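Small conveyor for the packing room, worth it?

Kelluthorn88
Joined: April
Posts: 16

OK so I finally did it and put a little belt in our packing room and I am way too happy about it!! We're a two-person seed and bulb mail order (Muriithi Seeds, mostly garlic and tulips) and for years we carried every order across the room by hand. Now the picked stuff rides over and drops in a bin at the end. Has anybody else gone this way? I want to hear about bin setups mostly.

pesholm_pete
Congrats! I had one at my old job in Pesholm and loved it. What color belt? Green hides dirt way better than white, trust me on that.

drybox
Gonna be the grump. For two people a belt is a toy. A rolling cart costs 60 bucks and never jams. What are you moving in a day, 134 orders? You can walk that.

Kelluthorn88
@drybox 134 on a good Wednesday in bulb season, yeah, and you can walk it, I did, and my knees have opinions. The cart was always parked wherever I wasn't.
@pete green! Dark green, flat finish.

Jui-lin Yang
Love this. We do soap at Kellutham and switched to a belt last spring. My tip is to put your sorting bins right alongside the belt, on the side you stand on. We had ours on a shelf behind us and spent all day spinning around.

drybox
Then you're leaning over bins to reach the belt. No thanks.

Jui-lin Yang
Not if they're low enough! Ours come up to just under the rail and I'm 5 foot nothing.

pesholm_pete
I'm with Jui-lin. Aluminum side rails? The kind with grooves are great, you can bolt on just about anything. I had a label holder, a tape hook and a cup holder on mine (the cup holder got vetoed).

Kelluthorn88
Yep, grooved aluminum! Haven't bolted anything on yet but now I want the cup holder. And Jui-lin, that's pretty much what I ended up with.

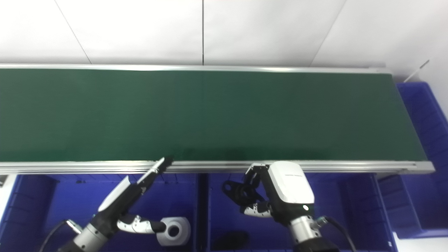
I went with all blue plastic bins so they look like a set, two side by side along the belt and the tall one past the end to catch whatever rides all the way down. Garlic goes left, tulips go right, finished orders go in the tall one. I did think about using a different color for each but my partner kept buying blue, and now I kind of love it against the green.

bumulance
Nice and clean! How do you keep heavy bags from thumping into the tall bin? Mine is 7 feet of belt and everything lands like a brick.

Kelluthorn88
Folded moving blanket in the bottom. Slow belt too, I keep it on the lowest speed.

drybox
Fine, it looks tidy. Still say cart. Tell me how it's going after a full bulb season.

Kelluthorn88
Deal! Bumulance, try the blanket first before you go buying foam, an old bath mat works too.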